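Pustska Chores: data card

Version notes, scope, recording procedure, known problems. Maintained by Győző Balogh and Barnabás Szilágyi. Last full revision in April.

Summary

Pustska Chores is a set of recordings of small household and shop-floor tasks done by people with hand-held grippers. It was put together to answer one narrow question: which ordinary chores can a two-finger gripper do at all, before any robot arm or learned policy is involved? If a person with full human judgment can't do the task through the gripper, a machine using the same gripper won't either. That gives an upper bound, and the upper bound is lower than most product demos suggest.

The set has 805 episodes over 9 task groups. Of these, 251 are labeled as failed or abandoned. Failures are kept in the release and carry the same annotations as the successes.

Task groups

sort_small: move small loose items between a counter and a shelf
caps: pick up, place and align bottle caps
pens: pick up, reorient and put away pens and markers
cloth: fold, flatten or move one cloth
bottles: stand up a fallen bottle, return it to a shelf
bags: move snack bags and other soft packaging
boxes: place small boxes, including flush against a wall
cables: clear a thin cable from a work area
mixed: any of the above on a counter that was not tidied first

The mixed group is the one to look at if you care about real rooms. The other groups were recorded on a cleared surface with at most one distractor.

Recording setup

One operator, two hand-held grippers, one overhead view. Each gripper has a cube-shaped base with printed fiducial markers, used to recover its pose. Pose tracks are given in the overhead camera's coordinates. Jaw opening is logged separately and aligned to the video by timestamp.

Sessions were recorded at two sites, Vetivell and Kekana. Vetivell is a workshop with benches and metal racks. Kekana is a furnished room. Lighting was left as it was at both. Operators wore their own clothes and were told to stand wherever they found comfortable, so the body sometimes covers the near part of the workspace.

Episode length is capped at 300 seconds. An episode that reaches the cap is closed and labeled timeout, whatever state the objects are in.

Labels

success: the goal state in the task sheet was reached and held when the hands withdrew
partial: at least one object reached its goal, at least one did not
failed: the operator finished, but no object met the goal
abandoned: the operator stopped on purpose
timeout: the cap was reached

The count of 251 given in the summary covers failed and abandoned only. Timeouts and partials are separate. Earlier copies of this card folded timeouts into failures, so figures quoted from those copies won't match.

Labels were assigned by one annotator and checked by the other. Disagreements were settled by watching the episode again together. The most common disagreement was whether a cloth counts as flat.

What a gripper can and can't do so far

These are observations from recording and labeling, not benchmark results.

Rigid objects with parallel sides are mostly solved at this level. Markers, small boxes and upright bottles can be grasped on the first or second try by an operator with an hour of practice. Reorienting a pen inside the jaws is another matter. Operators almost always put it down and regrasp it, and a policy trained on this data will learn to do the same.

Bottle caps lying flat are hard. The jaw tips need to get below the edge, and on a hard counter there is no give. Most successful episodes slide the cap to an edge or tilt it against another object first. On loose plastic sheeting the sheet tends to move along with the cap.

Cloth works for moving and badly for folding. A crumpled cloth can be picked up from nearly any point. Finding a corner through the grippers is slow, and most timeouts come from this group.

Soft bags are easy to pick up and hard to stand up again. We stopped requiring an upright goal state for bags after the first round.

Thin cables are slow but doable. The usual error is closing on the surface beside the cable.

Clutter costs more than any single object does. An operator spends much of a mixed episode deciding where a thing can go. The data card can't give you that decision directly; the task sheets list goal states only for the target objects, and the rest of the counter is left to the operator.

So, can machines do these chores yet? For a cleared table and a fixed list of rigid objects, the hardware is no longer the obstacle. For a counter that somebody uses every day, we would not claim it on the strength of this data.

Baseline

The Clevlow baseline in the baseline folder is a behavior cloning model trained on success episodes from both sites. It is included to check that the loader works and that the pose tracks are usable. We don't report a score for it and ask that you don't use it as a comparison point in papers.

Known problems

Pose tracks drop out when both visible markers on a base are turned away from the camera. Gaps are stored as missing values and are not interpolated.
Reflections in glass can produce false marker detections. Filter on marker ID before fitting.
The left and right gripper streams are swapped in a small batch of early Kekana sessions. The affected episodes are listed in swapped.txt.
Jaw opening is noisy near full closure. Don't use it alone to detect contact with thin objects.
Object names in the task sheets are not consistent between sites. "Pen" and "marker" are used for the same class.
People in the background are not annotated.

Intended use

Studies of manipulation from human demonstration, grasp failure analysis, pose estimation with partly hidden markers. The set is too small and too narrow for training a general household policy. It contains no cooking, no running water, no laundry machines and no work above shoulder height.

Splits

Splits are by session, never by episode. Consecutive episodes share the same counter layout, and a random episode split will leak it. The mixed group is held out in full from the default training split. Use the file lists as supplied when reporting results, and state which version you used.

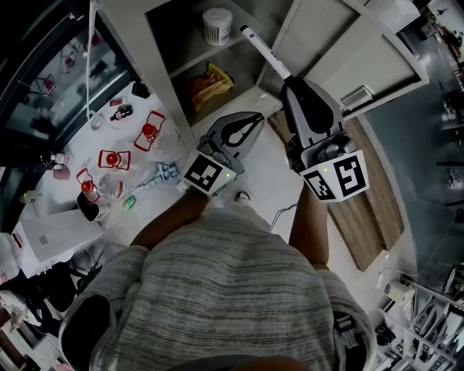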